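My Once-a-Year Home Safety Walkthrough (with way too many comments)

June 10, 2020

Okay, so a few of you asked for the list I use when I go around the house with a clipboard every year. I normally do it in February, when it's too cold to do anything fun, but this year it slipped. The list started as one page from my old landlord, Margus Sepp, and it has grown a lot since then. I've typed it up the way I filled it in, comments and all.

OUTSIDE

Front steps solid, no wobble: OK
The second one still creaks but I jumped on it (twice!) and it held.

Handrail tight: FIXED
Two screws had backed out. I put in longer ones and it feels like a different railing.

House number readable from the street: NO
The lilac has eaten it again. I always think I've cut that thing back enough and then it's May and there's a wall of leaves. If an ambulance ever had to find us they'd be looking at a bush. Trimming it this weekend.

Outdoor outlet cover closes: OK
Spring is a little weak. Watch it next year.

Dryer vent flap opens and shuts: OK, after cleaning
So much lint. I filled a grocery bag and then went back with the long brush and got more.

KITCHEN

Extinguisher needle in the green: OK
It hangs by the back door and not next to the stove, so I don't have to reach through a fire to get it. My mother keeps hers under the sink behind the dish soap and we have had words about this.

Stove anti-tip bracket: OK
Pull gently on the back of the range. If it comes up at you, you don't have one.

Space heater and toaster not on a power strip: FAIL
Yes, me. The Fornero heater is rated 2000 watts on high and I had it plugged into the same strip as the lamp and the phone charger. I wrote this list! It goes straight into the wall now, and the strip went in the trash, as one end of it had turned a bit brown.

Range hood filter: CLEANED
Hot water, lots of dish soap, an hour in the sink. Gross but quick.

HALLWAY AND BEDROOMS

Smoke alarms, press and hold: 1 FAIL
The one outside the bathroom did nothing at all. I changed the battery, still nothing, then looked at the date on the back and it was way past ten years. New one is up. Write the date on yours with a marker before you hang it, you'll thank yourself when you're up on the ladder squinting.

Carbon monoxide alarm: OK

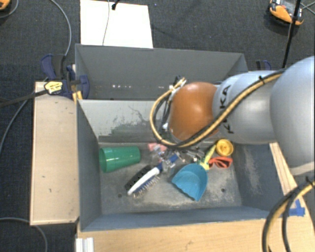
Tall furniture strapped to the wall: PARTLY
The bookcase is done. The dresser isn't, and it bugs me every time my niece visits and goes for the drawers. I have the Trekitz straps sitting in a bag, and I just need to find the stud, which in this house could be anywhere. I've got one spot behind that dresser with so many test holes it looks like woodpeckers moved in.

Windows open from the inside without tools: FIXED
Back bedroom was painted shut. Utility knife, patience, some bad language.

Cords not under rugs: OK

BASEMENT

Water heater temperature: TURNED DOWN
It was hotter than I like. I set it to 120 and ran the kitchen tap over a meat thermometer the next morning to check. Close enough for me.

Breaker panel clear and labeled: HALF
Clear, yes. Labeled, well, one says "Ignacio's room" and we've never had an Ignacio. I spent a whole evening flipping breakers while my husband yelled from upstairs and we still have two that don't seem to do anything. Rogelio Samonte, the electrician who did our porch light, is coming to look at those. I don't open the panel cover myself and I wouldn't want you to either!

Sump pump, pour in a bucket of water: OK
Kicked right on. Loud as ever.

Generator: NOT TESTED
It's the little 3000 watt one and the gas in it is old. Needs to be run outside, well away from the windows, so I'm leaving that for a dry day.

Paint and solvents away from the furnace: MOVED
All on the Fatix shelf by the far wall now.

WHAT IT COST ME

$238 this year, mostly alarms and the new railing hardware, plus a decent flashlight I'd been wanting anyway.

Still to do: lilac, dresser straps, generator, mystery breakers. If you do your own walkthrough, tell me what I'm missing, especially for garages, we don't have one.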